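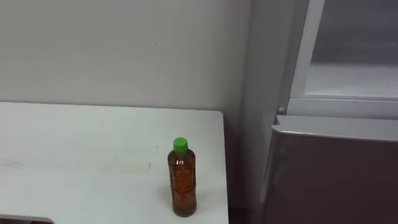
The Brellen Cure

Jyoti Kushwaha did not believe in the tea, and she said so before she had her coat off.

"It's tea," she said.

"It's a tonic," said her uncle Chauhan, from the doorway of the break room. He wouldn't come all the way in. He stood with one shoe on the tile and one on the hall carpet, as if the bottle might want the space.

She went over to the table and bent down until her eyes were level with the green cap. Amber, maybe brown. No label. She had bought iced tea from gas stations all her life and this looked like every bottle of it she had ever left in a hot car. Somebody had peeled off the paper and gone into business.

"How much?" she said.

"It isn't a question of how much."

"How much, Uncle?"

He looked at the wall. It was a good wall for looking at, white and bare except for one dark spot that could have been a nail hole or a fly. "Two hundred," he said. "But that's the introductory price."

The man had come through Fluvarbridge in August, when the laundry was slow and her uncle was lonely, and he had called the stuff Brellen. It came from a spring, or else a root that grew beside a spring. It was good for the knees. It was good for sleep and for circulation, and he had a cousin in Eritetti who had thrown away her cane. Jyoti asked what the cousin's name was. Her uncle said that a man doesn't go around giving out his cousin's name.

"And you've been drinking it."

"Not yet. You have to wait fifteen days after you bring it home. It has to settle."

"Settle what?"

"Just settle."

She thought about that. Fifteen days was a very nice number if you were a man with a car and wanted to be in another state. She had worked six years in the claims department of an insurance company, and she had read a letter from a dentist who said his boat had been stolen by the tide. She knew a waiting period when she heard one.

"When's it up?"

"Tonight. Nine o'clock."

It was twenty past eight. She took the chair from the hall, since there was none in the room, and sat down facing the bottle. The table had been scrubbed so many times that the gray marks had stopped being dirt and become part of the top. Her aunt used to fold napkins on that table. After the funeral her uncle had pushed it over here, next to the appliance, and left that gap down the side where you lost things. A teaspoon was back there. So was one of Jyoti's earrings, from high school, unless the mice had wanted it.

"He showed me a paper," her uncle said. "There was a study. Two thousand and ninety-seven people."

"Which people?"

"People with knees."

"And who did the study?"

"You sound like your mother."

"My mother bought a vacuum cleaner that was supposed to cure asthma. I don't sound a thing like my mother."

He laughed at that, or breathed out hard through his nose, and finally he brought the other foot in. He stood behind her chair. She could hear his knee click when he shifted his weight, the left one, the one he blamed on the stairs at the old place.

"What did he ask for next?" she said.

"Who?"

"The man. You said it was an introductory price. What's the regular price?"

He didn't answer for a while. The dryers were going in the front, and somebody's zipper was hitting the drum.

"Three thousand for the year," he said. "For a distributorship. I'd have the whole of Fluvarbridge."

"Did you sign anything?"

"I told him I'd see how my knee was."

Jyoti let her shoulders down. She hadn't known she was holding them up. All the way over on the bus she had worked on a speech, with a part about the savings account and a part about how old he was, and now she had no use for most of it.

"So it's only the two hundred," she said.

"It's only the two hundred."

At nine he reached past her and picked up the bottle. He turned it over once and turned it back. He was careful about it, she noticed, the way he used to be with the good blouses people brought in.

"You could pour it out," she said.

"I could."

"You could let me take it to the pharmacist."

"He'd say it was tea."

"Yes, he would."

The cap gave with a crack. He smelled it, and then he held it out to her and she smelled it too. Lemon, she thought, and a great deal of sugar. She kept her mouth shut for once. He went and found two of the paper cups from the water cooler and filled them both to the top, and they drank standing up, facing each other, like people at a wedding who have run out of relatives to talk to.

"Well?" she said.

He bent the left knee and straightened it. It clicked. He bent it again.

"Maybe a little," said her uncle.

"Uncle."

"I said maybe." He held out the bottle. "Do you want the rest or not?"

She looked in her cup. It was, she had to admit, a pretty decent tea – too sweet, but she'd had worse on the bus. She held it out for more and asked him what the man's license plate was.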